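Prullura Choir and Band is looking for players and singers for the Skenen song evenings

Posted Apr 7, 2025

We are a music group with one regular program of old folk songs, work songs and ballads, and we play them in our own arrangements. Now we prepare a new program and for this we need more people. Please read the whole text before you write to us, because many questions are already answered in it.

What we are doing

Prullura started as a small circle of friends who sang together in a kitchen. Later we got a fiddle, an accordion and a double bass, and after this a real stage. Our songbook has now 347 songs, and most of them were learned by ear from older singers and written down afterwards. Some songs have only a melody and half of a text. Some have eleven verses and we still discuss which ones to leave out.

The new program is called Lamitz, after the river in the first song. It has 13 songs and takes one full evening with a break. We will play it at the Skenen hall, which has 50 seats on the balcony and a larger number of places downstairs, depending on how the chairs are put. The sound in this hall is dry. A voice is heard very clearly there, also the breathing, and a guitar sounds smaller than at home.

We are looking for the following people.

Two singers, one low voice and one middle voice. You should be able to hold your own line when the person next to you sings a different one. Solo experience is welcome but we do not ask for it. Three of the songs are sung without any instrument, and for these we need people who stay in tune over many verses.

One guitar player, acoustic. You will play mostly rhythm with some simple picking. We use the tuning D-A-D-G-A-D in four songs, so you should know it or be ready to learn it before the first rehearsal.

One person for mandolin or banjo. If you play both, please tell us which one you like more.

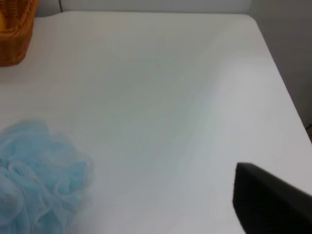
One harmonica player who can also play in a quiet way. We had a very good one before, but this person moved to another country. The harmonica has a long part in the fifth song and a short part in the last one, and between these there is a lot of waiting. If you also sing or play hand drum, you will have more to do.

Reading music is useful but not required. All parts are recorded separately, so you can listen to your own part at home as many times as you want. The lyrics are sent as printed sheets with large letters. We ask that everyone knows the words by heart for the concert, also the players who do not sing, as there is a chorus at the end where the whole group joins.

About the languages

Most of the songs are in English. Four are in other languages and we will help you with the pronunciation. I know from my own experience that it is not easy to sing in a language which is not yours. In our group nobody is laughed at for an accent, and sometimes the accent gives the song something nice. But the listeners must understand the story, so we spend time on this.

Rehearsals

We rehearse in the evening in the back room of the Carré music school, on the second floor. The entrance is from the yard and there is an elevator. Every rehearsal takes two and a half hours with a short tea break. Please come ten minutes earlier to tune your instrument. The school closes the yard gate after we start and then it is difficult to let people in.

There will be one rehearsal every week in May, and two in the last week before the concert. If you know already that you will miss more than two of them, we would prefer that you apply for the next program. We do not want to be strict, but with such a small group each missing voice is heard at once.

Music stands, one piano, two microphones and a small amplifier are at the school. Your own instrument you have to bring with you. It can be left in a locked closet between rehearsals, but it is not insured there, so please decide for yourself.

Money

It is better to be open about this. We are not a professional company and we cannot pay a salary. For this program we have a budget of 2,350 dollars, and from it we pay the hall, the sound technician and the printing. What stays from the tickets after the concert is divided in equal parts between everyone who was on the stage, new members and old members the same. Last time it was enough for a good dinner and a set of strings. Bus and train tickets to the rehearsals are paid back if you keep them and give them to us at the end of the month.
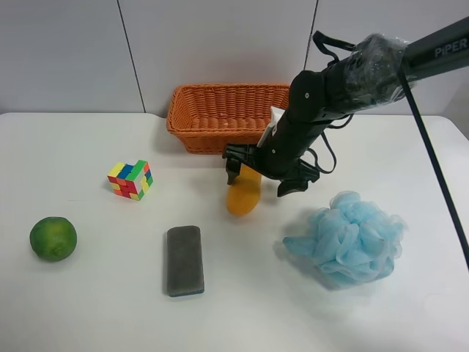 How to apply

Please send us an e-mail through the contact form on our page. Write in the subject line "Lamitz" and your voice or instrument. In the message we would like to read:

Your name and how we can call you back.

What you sing or play and for how long you do it already.

One song that you know well from beginning to end, and from whom or from which record you learned it.

The evenings when you are never free.

A recording is not necessary, but if you have one, send a link to it. A phone recording is fine. Please do not send big files, our mailbox is small and it stops receiving when it is full.

We will answer every message, normally within a week. After this we invite you to a short meeting at Carré. You will sing or play the song you named in your message, and then we try one verse of ours together. It takes twenty minutes. You do not need to prepare anything else.

You should be at least 18 years old. There is no upper limit, and our oldest member has been singing for longer than I have been alive. Applications are open until all places are taken.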